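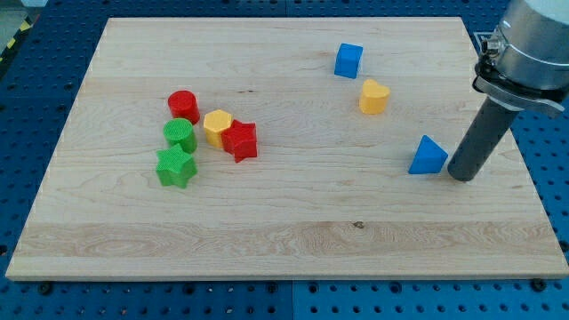
Parallel jaw or plain rod for a sorting comparison on small blocks?

Asked 2019-07-03 — viewed 1077 times — 3 answers

I'm comparing end effectors on one arm and I can't get numbers I trust. The test pieces are plastic shape-sorter blocks on a maple board, and the board sits on a perforated bench top. Eight blocks: two cylinders, two stars, a hexagon, a cube, a heart and a triangle. The arm is a Lemerach with the stock wrist. So far I have run a Hundus two-finger gripper and a plain rod with a rounded tip that only pushes.

The Hundus made 311 attempts and dropped or missed 34. Most of the misses were the stars and the heart. The rod can't drop anything, so its log looks perfect, but it takes much longer and sometimes drags a neighbor along when blocks are touching. The overhead camera is an Arruda, calibrated once in December and not since.

Two things I want to know. Is it fair to put a pushing tool and a gripping tool in the same table? And how do I stop the rod from hitting the board? I keep it just above the surface, but the height seems to drift from one side to the other.

Answer 1 (accepted)

You can put them in one table if the task is the same and you score the result. Write down a target position for each block and a tolerance, then score every trial on whether the block ended up inside it. "Dropped" means nothing for a rod. Log time per block as a separate column and log disturbed neighbors as another. I would do the touching blocks as their own set, or they will swamp everything else.

On the height: touch the tip down at the four corners of the board, record Z each time, and fit a plane. Wood is rarely flat and your board may not be parallel to the bench either. Use the plane as an offset in the controller. On our arm this took ten minutes and we have not scratched a board since. Recheck it any time you unbolt something.

Also redo the camera calibration before you collect any more data. December is too long ago.

Answer 2

Stars are bad for two flat fingers. Rotate the grasp so one finger lands in a notch and the other on the opposite point, or put soft pads on. We went with soft pads.

Answer 3

What controller are you on? I had the same drift with a Kamorska and it was the tool length entered wrong. It was set to 2000 in the wrong units and nothing complained. Check that first.

Comment from asker: Tool length was fine. The plane fit showed the board is high on the right side. Redoing the camera now.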